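Handle snag (robotic bag handling)

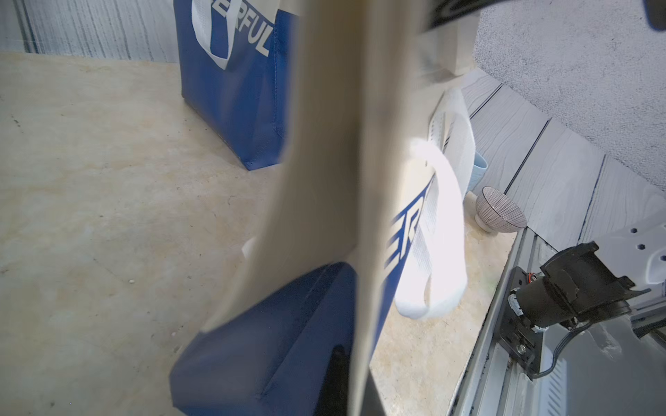 Eun-ji Kwon

A handle snag is a fault in robotic handling in which the loop of a bag catches on a gripper, a joint housing or a nearby object while the arm is moving. It is most often reported with cloth tote bags, whose handles change shape from one grasp to the next. Wide, soft loops that rise well clear of the bag are harder to plan around than short, stiff ones.

The term came into use at the Bukis test site after a fault on the Sorura tabletop arm. During a bag-moving trial on a Monday, the arm kept pulling after a handle had looped over its wrist bracket. A safety stop was triggered by motor current, but only after the bag had been dragged across the table. There were no injuries. A cable near the wrist joint was strained and later replaced.

The review was led by Khairul Pelupessy. It found that the planner treated each bag as a closed shape and left the handle out of the collision model. The wrist camera offered little help, as images taken during fast motion were often blurred and the gripper itself hid part of the view. Log entries 159 and 161 both recorded a rise in current before the stop - neither had been set to raise an alarm.

Two changes followed. The arm now pauses for 300 milliseconds after each grasp to take a still image, and a lower current limit applies whenever a bag is held. Cups, bowls and other breakable items within reach of a loop are treated as hazards under the revised procedure.

Anwara Sivakumar has argued that the lower limit causes needless stops with heavy bags. The question remains open at Bukis.

See also: Cable strain; Collision model; Plullel gripper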